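Cleaning cloudy plastic bins without turning them into frosted glass

Posted in Home & Storage
2 replies

bistus_basement

I have a translucent storage container, yellow-green at the bottom and teal along the top, that lives on my wooden worktable and holds whatever I haven't dealt with yet. Over the winter it went cloudy and picked up a sticky film that I would describe as "regret." Dish soap shifts some of it. The rest just moves to a new spot and settles in.

My first try was the scrubby side of a kitchen sponge, on the underside, where I figured it wouldn't show. It shows. There is now a matte patch the size of a playing card and I think about it more than I should.

The other thing is the bag. I keep a thin teal bag draped over the rim as a sort of liner, and I suspect the film is coming off that, or off the tape residue from when I labeled everything in a burst of optimism last April. I have a bottle of Pumarex that claims to remove adhesive from "most surfaces," a phrase that has cost me a lamp already.

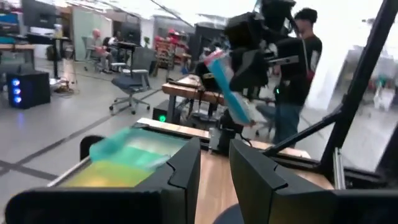
sulovum_fan wrote back within the hour that the bag was the likelier culprit. I had the same film on two bins and it was the cheap soft bags every time. They get tacky when they sit in a warm room, and the tackiness ends up on whatever they touch. Take the bag off for good, or swap it for a cotton one.

For the film you already have, put a few drops of cooking oil on a paper towel, rub it in with your fingers, and leave it for 15 minutes or so. Then warm water and dish soap, twice, because now you have an oily bin. Soft cloth only. I'd keep the Pumarex away from it until you've tried a dab on the bottom and left it overnight - some plastics go white and stay white, and then you get to own a planter.

The matte patch is permanent as far as I know. You can buy plastic polish and spend an evening making it slightly less matte. I have done this. I can't say the evening was well spent, but the bin and I understand each other now.

Dry it upside down on a towel, and let the table dry too before you put anything back. Wood grain holds on to oil like a grudge.

simkus_drawer

just buy a new one, they're cheap

bistus_basement

Thanks, both. The bag is out. I did the oil thing on one corner and the film came off, along with what I now believe was a layer of tape glue, so the labels were in on it too. Underneath, the yellow-green is a lot louder than I remembered.

Tried one drop of Pumarex on the matte patch, on the theory that it had nothing left to lose. It is the same patch, but it smells like oranges. The rest of the bottle is going back under the sink next to the lamp.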